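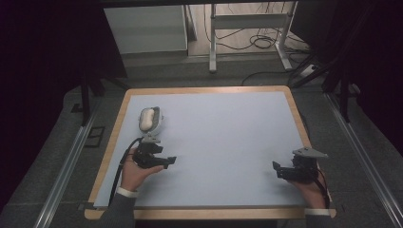

7 min read

I have been told for three weeks now that I should give Mistside another go, because the July patch "fixed travel". I gave it another go. Travel is different. I am not convinced that it's fixed, and I want to set down why before the forum decides the matter is closed.

For anyone who hasn't played: Mistside is a browser game, slow and mostly text, with a big world that you walk across one region at a time. It has been running long enough that half the guild names on the leaderboard belong to people who left years ago. You start in Bakos, which is a fishing town with a bad inn, and if you keep at it you end up in Vindov, which is where the good markets are. Between the two is a lot of walking. The walking was the game, for many of us. You read the little road messages, you got robbed, you took the long way past Warel to avoid getting robbed, and you got robbed there.

The patch put in coaches. You pay a fee at a coach post, you choose a town you've already visited, and you arrive. The patch notes said this would "open up the world" and "let players spend more time on what they enjoy". I distrust that second sentence wherever I meet it. It generally means somebody has decided what I enjoy.

So I kept a log. I know, I know. But every argument on the forum was going "it feels better" against "it feels worse", and neither side had written anything down. I made a new character, no gifts from my old one, no guild, and played an hour most evenings, usually after nine. I walked for the first half and took coaches for the second.

Walking from Bakos to Vindov by the north road took me 85 moves. That includes one detour for a bridge that was out and one for a bridge I only thought was out, having misread the message. On the way I picked up a cracked lantern, a letter for a woman in Warel, some turnips, and a limp. I sold the turnips at a loss. The letter turned out to be the start of a small quest I'd never seen in all my years of playing, in which you carry increasingly rude letters between two sisters who live on the same street. It pays almost nothing and I liked it more than anything in the main story.

By coach, Bakos to Vindov costs 251 copper and one click.

Now, the defenders of the patch will say: then walk. The coach is optional. You've just told us you enjoyed walking, so carry on and let the rest of us ride. I've had this said to me by people I respect, and it would be a fair answer if the walking had been left alone. It hasn't.

For a start, the roads are empty. The old game worked because you ran into other players. You'd reach the ford south of Warel and there would be someone stuck there with no rope, and you'd trade them your spare for a bit of cheese and go across together. That isn't written into any quest. It came from everybody having to use the same ford. I met two other players on my whole walk. One was idle. The other was lost and asked me where the coach was.

Then there's the price of things. Lamp oil used to sell well in Vindov and cost pennies in Bakos, so a new player with strong legs could make a living. A coach passenger can carry the same load as a walker. I checked this twice because I couldn't believe it. Same bag, same weight limit, no luggage charge. So of course the price gap has closed, and the trade every beginner used to learn on is gone. The fee was supposed to guard against this, I gather. It doesn't, as anyone who can do sums could have said beforehand. A full bag covers the fare easily if you pick your goods, and the people picking their goods are the ones who already have the gold.

The answer from the developers is that new trades will appear as the economy settles. Perhaps. I've been hearing about the economy settling since they added the pawnshop.

I should be fair here, as I am about to be rude about the map.

There are good things in the patch. The road messages have been given an edit and most of the typos have gone (I miss "you here wolves"). The inn at Bakos will now wake you if your boat is leaving. You can set your notes to show beside the region text, where before you had to open them in a separate window and lose your place. And I did see the coaches do some good. Merike Kazlauskienė, who has run our guild's supply list for as long as I've been in it, plays in short bursts between shifts, and she could never take part in anything at the far end of the world because she'd still be walking when the rest of us had finished. Now she turns up. She was there on Friday for the harbour raid and she was better at it than me. She also thinks I'm being an old misery about all this, and asked me to say so.

I've thought about that quite a bit. If a change lets someone like Merike into the parts of the game she was shut out of, then my missing a ford is a small thing to set against it. I accept that. What I don't accept is that coaches were the only way to do it, or that there was no way of doing it that kept a reason to use the road. Make the coach carry people and leave the cargo to the carts. Or have it stop at Warel, so that Warel still exists. I went through Warel at peak time and the message board in the square had two posts on it, both of them from before the patch.

Right, the map.

The new world map came with the coaches, because you need something to click on. It's handsome. It has hills drawn on it, and a sea monster. It's also wrong in ways that matter. The marsh is shown as stopping well short of the river, and it doesn't, as my boots can confirm. The two roads out of Vindov cross on the map and don't cross in the game. And every town is now marked from the moment you start, including the ones that used to be rumours. I found the hermit village by following a goat, years ago, in the middle of the night, and didn't tell a soul for a week. Now it has a little house symbol and a label.

There was a player-made map before this, which had grown over the years out of dozens of people's scribbles. It was ugly, the labels overlapped, and someone had used the wrong shade of green for all the farmland and then lost the original file so that it could never be corrected. But if it said there was marsh, there was marsh. The link to it has been removed from the help page. I'm told this was to "avoid confusion". I would say the confusion is now on the official one.

When I posted a list of the errors, the first reply was that the map is "stylised". I don't mind a stylised sea monster. I do mind a stylised river, when I've planned my rope around it.

A few people have asked whether I'm leaving. No. I've sulked through worse patches than this one, and the pawnshop did get better in the end, after they stopped it buying quest items. I would just like us to stop saying "fixed" when we mean "changed", and I would like to see some numbers from the people who actually have them. How many characters go by road now? How many new players are still logging in after their first fortnight, against the same stretch before the patch? They must know. If the figures are good I'll say I was wrong, in a post at least as long as this one.

In the meantime my new character is in Warel, delivering the sixth rude letter. The younger sister has started charging me for the ink. If you're passing on foot I'll be at the well in the evenings, and I have spare rope.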